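Bildergalerie: Falten lernen – Automatisierung in der Textilaufbereitung bei Lindmont

Aus dem Betrieb · Text und Auswahl: Redaktion Hauszeitung

Wer bei Lindmont in der Aufbereitung arbeitet, kennt die T-Shirts. Berge davon! Sie kommen aus der Wäscherei, werden geprüft, glattgezogen, gefaltet und gestapelt, und das in jeder Schicht aufs Neue. 4000 Teile gehen an einem vollen Tag durch die Abteilung, fast alle durch Menschenhände. Seit dem Frühjahr steht nun hinter dem Sortierband die Faltzelle aus dem Projekt Cetero, und wir durften ihr zusehen. So viel vorweg: Man bleibt länger davor stehen, als man wollte.

Projektleiter Krishnamoorthy Nambiar hatte uns gewarnt, dass Stoff für Maschinen zum Schwierigsten überhaupt gehört. Ein Karton hat Kanten, eine Flasche hat einen Hals, aber ein Shirt sieht nach jedem Anfassen anders aus. Genau deshalb schauen die Greifer mit eigenen Kameras auf die Ware, ganz dicht dran.
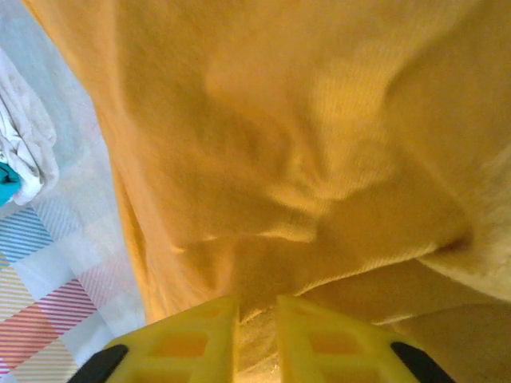

Ausgabe 3/2021 · Seite 2

Aus dieser Nähe wird ein Kleidungsstück zur Landschaft, mit Graten, Mulden und einer feinen Strickstruktur, die man im Alltag glatt übersieht. Die gelben Finger des Greifers stehen kurz vor dem Stoff. Welche Falte ist oben, welche darunter? Für unsere Kolleginnen und Kollegen ist das eine Frage von Sekundenbruchteilen und Fingerspitzengefühl, für die Zelle ist es die eigentliche Aufgabe.

Pao-chu Lo faltet seit vielen Jahren und gehört zu den Ersten, die an der Zelle eingearbeitet wurden. Sie führt die Arme bei neuen Warengruppen selbst vor: einmal langsam, einmal zügig, einmal mit absichtlich verdrehtem Ärmel. »Am Anfang habe ich mich über jeden krummen Saum geärgert«, erzählt sie. »Inzwischen zeige ich gerade die krummen gern, an denen lernt die Anlage am meisten.« Ihr Handwerk steckt jetzt in 1825 aufgezeichneten Durchgängen, und wer ihr beim Vorführen zusieht, versteht schnell, wie viel Können in so einem Handgriff liegt.

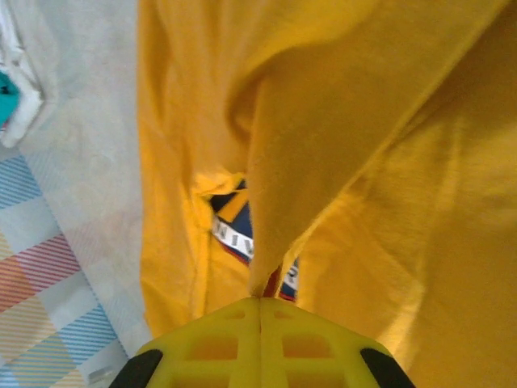 Tief in den Falten: Zwischen dem gelben Stoff kommt ein Stück Aufdruck zum Vorschein.

Aufdrucke sind in der Abteilung übrigens ein Dauerthema. Sie verraten, wo vorn ist, machen den Stoff aber oft steifer, und dann springt die Falte wieder auf. Die Schicht führt dazu inzwischen eine eigene Liste mit Stücken, die sich störrisch verhalten, und gibt sie an die Technik weiter. Früher landete so ein Wissen höchstens auf einem Zettel am Spind – heute wird danach programmiert, und das merkt man der Stimmung an!

Verändert hat sich auch der Tagesablauf. Das stundenlange Stehen am Falttisch wird in Blöcke aufgeteilt, dazwischen liegen Kontrolle, Nacharbeit und die Betreuung der Zelle. Die Kollegen von Thevar, die den Umbau begleiten, haben die Höhe der Ablagen dreimal geändert, bis alle zufrieden waren, die Kleinen und die Großen. Ganz rund läuft es noch nicht. Manchmal muss jemand ein Teil herausnehmen und neu einlegen, und bei dicken Kapuzenpullis bleibt es vorerst bei Handarbeit. 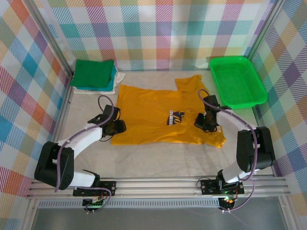
Was passiert mit den Arbeitsplätzen am Falttisch?
Alle Stellen in der Aufbereitung bleiben bestehen; wer möchte, kann sich für die Betreuung der Zelle schulen lassen.

Zwei Arme über einem ausgebreiteten Shirt, links und rechts je ein schwarzer Greifer: Diese Haltung erkennt Pao-chu Lo sofort wieder. Auch sie greift zuerst mit beiden Händen von außen zu. Hinten links liegt ein Stapel gefalteter Tücher, und an den Wänden leuchtet das bunte Karomuster, das in der Abteilung längst seine Fans hat.

Im September beginnt die nächste Schulungsrunde, dann auch am Standort Skerkska. Krishnamoorthy Nambiar freut sich über alle, die vorher einfach einmal zuschauen wollen, gern auch aus Versand und Verwaltung. Bitte kurz bei der Schichtleitung melden.

Stand: 27. Aug. 2021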